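Ticket: Zallon tap tower, line 4 pouring nothing but foam
Opened 4 November 2002
Status: still open, sort of

Hi all, me again. The stout on line 4 has gone wild and I'm writing down everything I try as I go, so whoever closes up next doesn't start from scratch.
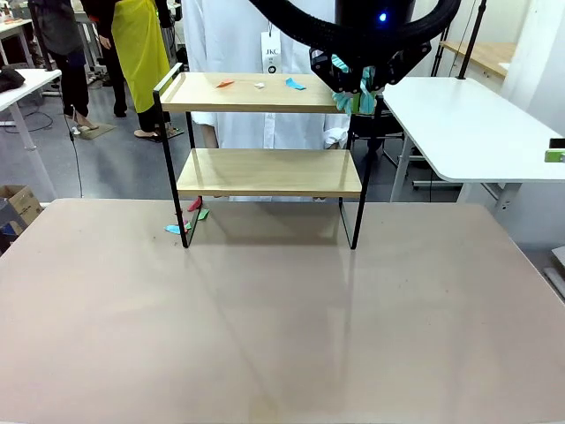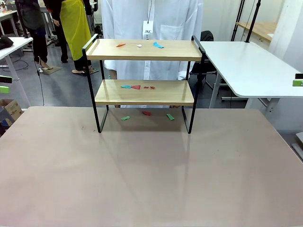
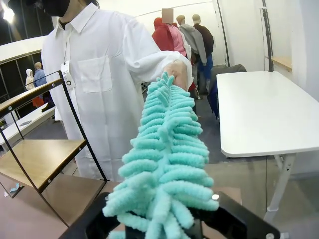 Harkotero Taproom, Cellar and Draft Team

First pour was a full glass of foam, and so was the second. Lines 2 and 7 are fine (the Demska pils is pouring beautifully!), so it isn't the cooler. Checked the gas anyway: 12 psi, same as we've had it since January.

Swapped the coupler with the spare. No change. Put the old one back.

Took the faucet apart and found gunk behind the washer, yuck. Soaked it, scrubbed it, put it back together. Better for two pints, then foam again, so I got my hopes up for nothing.

Next I followed the line back and there's a kink right behind the Lefèvre keg, where it squeezes past the wall bracket. Straightened it out and taped it. Now I'm getting maybe a third foam, which I could live with on a stout, but I'd still like to replace that whole run of hose. Do we have any left in the cellar? I looked on the top shelf and only found clamps.

Leaving line 4 off tonight. Please don't turn the gas up!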